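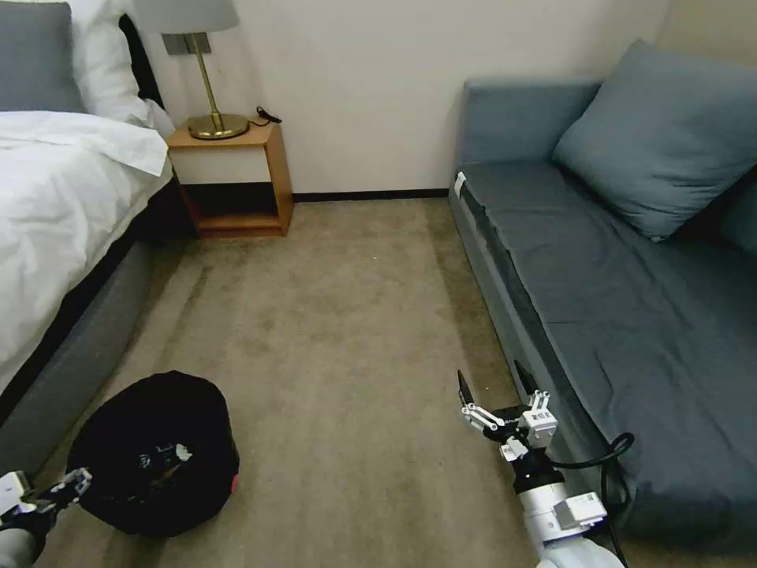
Anatole Moulin
Guest Rooms Editor, Perrin House Newsletter

The room at the back of Cidurwood has been on the spring list since last year, and it is ready for guests again. Most of the work was in May. Members have asked what changed, so these are the notes.

The bed stays where it was, with the head at the far wall. We looked at turning it to run under the window, but that would have meant climbing over it to get to the closet. The gray upholstered base is in good shape and only needed a going-over with the brush attachment. The duvet is white, as before. We keep two covers for each bed in the house so one can be in the laundry while the other is in use. If you strip the bed at the end of your stay, leave the duvet itself folded on the mattress and put only the cover in the hamper by the stairs. Pillows stay in the room.

Several people asked for a better place to put a book and a glass of water at night. The nightstand is a plain wooden cube with a white panel across the upper part of the front and an open space underneath. The open part will take a pair of shoes or a small bag. Please use a coaster on top. The coasters are in the drawer in the hall, and the wood marks easily. I spent most of an afternoon on one ring with oil and a soft cloth, and I would like not to do it again.

The lamp has a light gray drum shade and a brass base. It takes a 9-watt bulb. Spares are in the hall closet, second shelf, in the box marked Stollero. Anything brighter is too much for a bedside. When you dust the brass, use a dry cloth only. The spray polish under the kitchen sink is for the door handles and will leave a film on the lamp.

The sofa bed is the blue-gray one, and it stands across the carpet from the bed. Leave the floor between the two clear, as the sofa needs that space when it is opened. Bedding for it is in the blanket box on the landing: one fitted sheet, one flat sheet and a blanket. It sleeps one adult well. Two children can share it if they get along.

The carpet was the item we argued over. It is beige with a short pile and it shows wear. The quote for replacing it was more than we had set aside for the whole room, so we had it cleaned instead. Peddale did the work and charged for 2 hours. Some of the darker patches are still there and we have decided to live with them until next year. Shoes off at the door will help.

The walls are the same off-white as the rest of that floor. There is half a can left over in the basement for touch-ups. Please don't hang anything, even with the removable strips. They took the paint off in the front room.

Phone chargers are the thing most often left behind. I have 22 of them in a bag. If one is yours, describe it to me and I will mail it.

Bookings for the back room open on 23/06/2025. The rate is $31 a night for members, and the sofa bed is included. Write your name and nights on the sheet in the hall or send me a note. Check-in is any time after lunch, and the key is on the second hook.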